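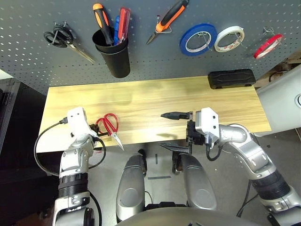 About Us pages, issue 13

Podlow: who we are, what we do

We finish and pack small kit for other firms. Parts come in on a pallet, get trimmed, checked, taped up, boxed, sent out again. Plavton, the old dairy building, blue gate, ring twice. 49 of us at present, counting Saturdays and the two in the office.

Started in packing tape and string, more or less. The first customer was a man who sold door handles by post. Still got the order book. Then Enell came along with their hinge sets and we had to rent the other half of the building in a hurry, and that was us a proper company.

What changed

Robots at the benches. People ask on every visit so it goes near the top now.

We have two-armed ones. They work at an ordinary wooden bench with the tools on a pegboard behind, same kind of board we have always had. Scissors, screwdrivers in the cup, knife on its hook, the tapes in a row. That was the one thing the packing team insisted on when it was first talked about: the bench stays a bench. No cage round the lot, no special rack that only a machine can use. If a person needs to step in and finish a job they should find the scissors where scissors go.

So the robots had to learn our board. It took longer than the supplier thought it would and longer than we were told. Picking up scissors is a fiddly thing. Hanging them back on a hook is worse. We started in April with nothing but putting things back, over and over, and the afternoon shift got very fond of shouting at it.

What they do now. Putting tools back at the end of a job. Laying out what the next job needs. Moving small cases and boxes from one end of the bench to the other. Slow, compared with a person. Doesn't matter much, most of it gets done over the dinner break or after the late shift has gone home.

What they don't do. Knife work. Anything with a loose edge of tape. Anything a customer has marked fragile. Quality checks, which are still done by eye and by thumb.

What it means if you work here

Nobody was let go for it and we put that in writing before the first machine came through the door. The letter is pinned up by the kettle. Ask to see it.

Jobs did change though, no point saying otherwise. Tidy-up used to be the last 30 minutes of every shift. Mostly people hated it, some liked it, a quiet half hour with the radio on. The ones who liked it lost something and we didn't think about that enough at the time. We have since moved a proper break into the late shift, which isn't the same but it was asked for.

Bench minding is a new job. You set the bench up, start the run, watch the first few goes, stop it when it does something daft, and write down what the daft thing was. Paid at the setter's rate. Everyone who does it came off the packing line and everyone still packs two days a week, so hands don't go rusty and so that the people minding the robot still know what a decent job looks like.

Manuela Caputo runs the benches. She was on the line at D'Amico before us, taping cartons, then a setter, then came here to run nights. Her view, which she gives to every new starter whether they want it or not: "If it's stuck, stop it. I don't care what the target says. You've got a hand and a red button, use them both."

The red button rule is the main one. Anyone can stop a bench. Visitors, drivers, the lad who does the windows. You don't get asked to explain yourself in front of people, you fill in a slip later on. In the first month the slips box had to be swapped for a bigger one. It has calmed down.

Aches and pains

Worth a section of its own. A lot of our people had sore wrists and shoulders from reaching up to the board all day. Part of the case for the robots was that the reaching would drop, and for the ones on bench minding it has. For the ones still packing full time not so much, if we're being straight. New chairs helped more. We are looking at lowering the boards on the hand benches and there is a sheet going round to put your height on, please fill it in, it has been going round for weeks.

Also noise. The machines are quieter than people expected but the compresor next door is not, and it gets blamed on them.

Things that still annoy us

Cables. The arms have cables that loop out at the side and you learn to walk wide of them.
The board has to be kept as it was set. Hang your own scissors on the wrong hook and the next run goes wrong and then somebody has to own up.
Tape rolls. When a roll is nearly finished it hangs differently. Change it early.
Suppliers who send three people to look at a fault and none of them has brought a laptop. 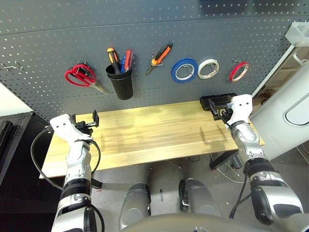 Training

Everyone gets it, including office. One day on the bench with a setter, then a second day a week later when you have had time to think of questions. You don't need to know computers. You do need to be able to say clearly what you saw, and in what order, which is harder than it sounds at the end of a late.

The bench minding course is open to anyone with six months here. Put your name on the list in the canteen. We try to go in order. Please dont cross other people out.

We used to do a written test at the end. Dropped it. Now you mind a bench with Manuela standing behind you saying nothing for an hour, and everyone agrees that's worse.

Where we're heading

More benches, slowly. Not before the floor at the back is done. Enell would like us to run nights with nobody in the building and the answer is still no, there is always a person on site while an arm is moving. If that costs us work then it costs us work.

We'd like 100 people one day. That's been the plan since the door handles.

Visiting

Schools and colleges welcome, small groups, flat shoes, long hair tied back. Other firms thinking of doing the same, also welcome, and bring someone from your shop floor, please, not just managers. They ask better questions.

Ring first. Parking is round the side, not in front of the blue gate, lorries need it.

Page last changed Sunday, July 6, 2025. Opening hours on the contact page are out of date, going to fix.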